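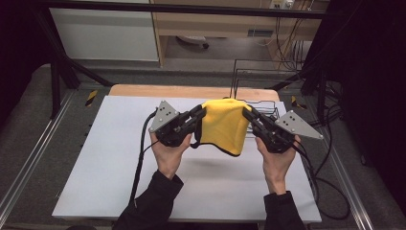
Yellow cloth with a dark edge trim, held up over the table.

Dutik cloth hire and laundry – frequently asked questions

These are the questions we get most often from cafés, salons, guest houses and cleaning firms. If yours isn't on the page, ring the Grovwood office before 4 pm or use the contact form.

Getting started

What do you hire out?
Cleaning cloths, glass cloths, tea towels, hand towels and flat mop heads. We don't do bed linen, tablecloths or uniforms.

Is there a minimum order?
Yes, 400 pieces a month. You can make that up from any mixture of items. If you need fewer than that, it usually works out cheaper to buy your own and wash them.

Which areas do you cover?
Grovwood, Girard and the villages between them. We don't post orders.

How long is the contract?
Six months to begin with, then month by month. You can change your quantities at any point, as long as we know before your next order is packed.

Can I try it first?
We offer a two-week trial with one delivery and one collection. You pay the normal rate for what you use and there is nothing to sign.

Deliveries and collections

When do you come?
Every customer has a fixed slot, either once a week or once a fortnight. Morning slots run from 6 am and most rounds are finished by 11 am. We can't give an exact time within the slot.

Do I have to be there?
No. Plenty of customers give us a key code or leave a locked bin in the yard. Tell us where the clean stock should go and we'll put it there each time. We can't leave clean stock outside uncovered.

What should I put used cloths in?
The grey sacks we leave with each delivery. Please don't use bin bags – they look like rubbish and they have been thrown away as rubbish more than once. Fill each sack to the line and tie it.

Do cloths need to be dry when you collect them?
Damp is fine. Dripping is not. Wring them out and hang them over the edge of a sink for an hour if you can, especially in summer, when wet cloths left in a tied sack will smell by the next day.

What happens over Christmas?
Rounds stop between Christmas and New Year and start again in the first full week of January. We bring a larger delivery beforehand if you ask for one. Requests need to be in by the end of November.

Washing and care

How do you wash them?
Microfibre and cotton are washed separately. Cotton sheds lint, and microfibre picks it up and then leaves it on your windows. Cotton goes through a hot wash. Microfibre is washed at a lower temperature with a plain liquid detergent, and tumbled on low heat.
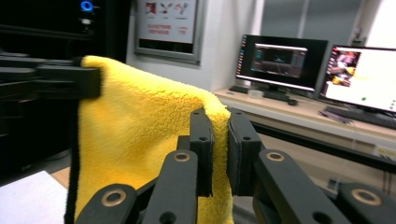
We never use fabric softener on either. It coats the fibres and stops them taking up water, so a cloth comes out feeling nice and does very little. If a cloth of your own has been washed with softener for a while, two or three washes without it will normally bring it back.

Can I wash hired cloths myself between collections?
You can rinse them. Please don't machine wash them, and please don't bleach them. Bleach weakens microfibre and takes the colour out of the edging, which we use for sorting.

Will I get the same cloths back?
No, stock is shared between customers. Kitchen and washroom cloths are kept apart by colour from start to finish and are never swapped over. If you want your own marked set, we can do that, but you have to buy the cloths and we charge for washing only.

What about grease, dye and polish?
Cooking grease is fine. Hair dye stains but does no harm, and salons are sent darker towels for that reason. Anything used with floor polish, solvent, wood oil or paint must be kept out of the sacks. Oily cloths can heat up on their own when they are bundled together, and this is a fire risk in your building and in our van. Ask us how to store them safely until you can get rid of them.

Do you throw worn cloths away?
They are taken out of hire when they stop absorbing or when the hem goes. Last year that came to 2,424 pieces. Most went to garages as rags and the remainder were sent for textile recycling.

Paying

How am I charged?
By the piece, on what we deliver. The invoice comes at the end of the month and can be paid by bank transfer or direct debit. We don't take cheques.

What if some go missing?
A few always do, and the price allows for that. If you return far fewer than you were sent over three months, we'll get in touch first and then charge for the shortfall at cost.

How do I change my order?
Log in to Skornudard, our ordering page, and change the numbers next to each item. If you have forgotten your password, use the reset link, as the office can't see passwords. Small changes can also be written on the delivery note and handed to the driver.

How do I cancel?
By email, with one month's notice once your first six months are up. We collect any remaining stock and sacks on your last round and send a final invoice after they've been counted.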